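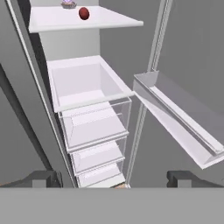
Fig. 1. Upper shelf with one piece of red produce; open bin below.

Unit 4. Cold storage in the home: airflow and zoning

4.1 Temperature layers
Cold air is denser than warm air and settles. In a cabinet without a fan, the lowest shelf is the coldest and the top shelf the warmest. A fan reduces the difference but does not remove it. Raw meat goes low, both for temperature and to keep drips off other food.

4.2 Humidity
Bins slow the exchange of air with the main compartment. Leafy vegetables keep longer at high humidity; apples give off ethylene and should be kept apart from them. Tomatoes lose flavor below 50 °F - store them cold only when fully ripe.

4.3 Door openings
The Grallside household log (course reader, section 2) covers 94 days and lists 3,000 openings. Long openings matter more than frequent ones. Work out the mean number per day before class and bring the result.

4.4 Cabinet layout
In a side-by-side cabinet each door is narrow, so less cold air spills per opening. Wide trays may not fit.

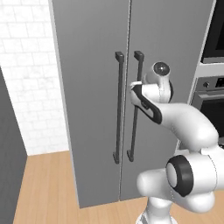

4.5 Reading for next session
Li, chapter 3, on door seals and frost. The Bikby tables are optional. Problem set due at 5 p.m.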